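# Review: Grastum Episode Recorder, as used for towel handling

Prepared for the equipment group by Florante Barredo, 2019-10-31

The Grastum recorder is a software and controller package for collecting demonstrations by teleoperation. An operator guides the arm through a task, and the package stores joint positions, gripper opening and wrist video as one episode. Our office evaluated it during October with a single task: pick up a terry-cloth towel, lift it clear and lay it in a tray. The target was 1000 accepted episodes, collected in sessions of 50.

Installation took one morning. The manual, translated from an earlier Petrauskas edition, still refers to menu items that have been renamed, and the chapter on clock settings should be read before anything is connected. Once configured, the recorder kept video and joint data aligned throughout the evaluation. The foot pedal for starting and ending an episode is the best part of the package. Operators kept both hands on the controls and seldom needed the keyboard.

Terry cloth is a demanding choice of material. It bunches and twists under a parallel grip, and no two lifts leave it in the same shape. Operators were instructed to vary the point of grasp and to keep episodes in which the cloth hung unevenly, provided it was held securely. 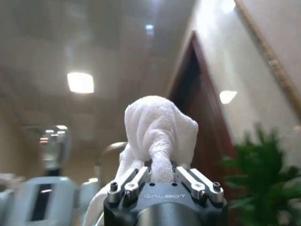
The labeling screen did not serve this policy well. It offers only "success" and "failure," with a free-text field limited to 20 characters. An episode in which the operator lost the cloth and recovered it is useful for training, yet it has to be filed under one heading or the other. Florêncio Bastos, who supervised the sessions, kept a separate spreadsheet of recoveries, and the two records were later merged by hand. A third label would have spared him several evenings.

Playback is clear and quick. Episodes may be trimmed at either end, but a pause in the middle cannot be removed. Export to the Butance format worked on the first attempt. Export to plain files drops the operator field without warning, and this should be corrected before the package is used with more than one team.

Support was courteous. Two of our inquiries were answered the same day; the third, concerning the operator field, remains open.

**Rating:** 4 out of 5

The package is recommended for the Brusurska site, subject to a written reply on the export fault. Sites that already own a recorder with adjustable labels have little reason to replace it. The license covers one workstation, and a second must be ordered separately.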